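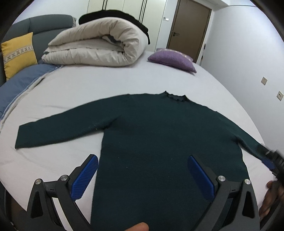
4. Setting up your film library and running your first film night

By this point your Roltov player should be plugged in, connected to the television and showing the welcome menu (if it isn't, go back to section 3 and have another look at the cables before carrying on). This section takes you through adding your films, sorting them into shelves and lining up an evening's viewing. Do make yourself a cup of tea first, as the first scan can be a slow old business if you own a lot of films.

4.1 Adding your films

1. Press Home on the remote, then move right until Library is lit up.

2. Choose Add a source. You will be offered the player's own storage, a USB drive or another machine on your home network. Most people begin with a USB drive, and the steps that follow assume you have done the same.

3. Push the drive into the port on the back marked A. The port marked B only supplies power, so a drive plugged in there will light up quite happily and never appear in the list.

4. Pick the folder where your films live and press OK. If they are scattered over several folders, choose the one that holds all the others and the player will look inside each of them in turn.

5. Choose Scan now. A counter appears in the bottom corner of the screen, and you can carry on using the menus while it ticks along.

Note: The library holds up to 1070 titles. A film in two parts counts as one title if both files have the same name followed by "part 1" and "part 2". If they are named differently you will get two separate entries, and you'll have to join them by hand (see 4.2, step 4).

Caution: Please don't pull the drive out while the counter is running. Choose Stop scan, wait for the light beside the port to go out, and then remove it.

4.2 Putting titles right

The player makes its best guess at each film from the name of the file, and on the whole it does rather well. Where it comes unstuck is with remakes, which so often share a title with the original, and with anything released under one name here and another abroad.

1. Move to the film that has gone astray and press Menu.

2. Choose Wrong film? and you'll be shown other films with the same or a similar title, oldest first.

3. Choose the right one and press OK. The poster, cast list and running time will all change together.

4. To join two halves of a film, press Menu on the first half, choose Join, and then choose the second. The player goes straight from one to the other with no gap - handy for those long historical epics that used to come with an interval.

If the film you want isn't offered at all, choose Type it in myself. You can fill in as much or as little as you like, and only the title is needed.

4.3 Making shelves

A shelf is simply a group of films kept together under a name of your choosing. Your player comes with 2 ready made, called Not Yet Watched and Favourites, and you can add up to 51 of your own.

1. From Library, choose Shelves, then New shelf.

2. Type a name. Short ones look best on the menu, although longer ones will scroll along if you pause on them.

3. Go through the library pressing the green button on each film you'd like to include. Press it again if you change your mind.

4. Press Back when you have finished. There is no save button to hunt for.

The same film can sit on as many shelves as you please, so a musical western may live under both Musicals and Westerns without taking up any extra room. Deleting a shelf leaves its films safely in the library.

4.4 Lining up an evening

Film Night plays a shelf, or any handful of films, in the order you choose, with a pause between each.

1. Choose Film Night from the Home menu.

2. Add your films. The total running time is shown at the top, along with the time you'll finish if you start straight away. Do keep an eye on that second figure! It is very easy to add one more thriller and find yourself looking at 2.40 in the morning.

3. Set the length of the break. Anything from one minute to thirty is allowed.

4. Choose whether to play the closing credits. If you turn them off, the player skips to the break as soon as they begin, so you may miss any little extra tucked in at the very end.

5. Press Play.

Note: If you stop part way through, the player remembers your place. Open Film Night again and choose Carry on.

4.5 If something isn't right

Message 118 on the screen means the drive has been found but can't be read. Try it in a computer first, and if it opens there, copy the films to a freshly formatted drive and scan again.

Films appear without posters: the player needs the internet to fetch these. Check your connection under Settings, then choose Fetch posters again.

Sound runs ahead of the picture: press Menu while the film is playing, choose Sound delay, and nudge it with the left and right arrows until lips and voices agree. The setting is kept for that film only.

Continue to section 5, Subtitles and spoken languages.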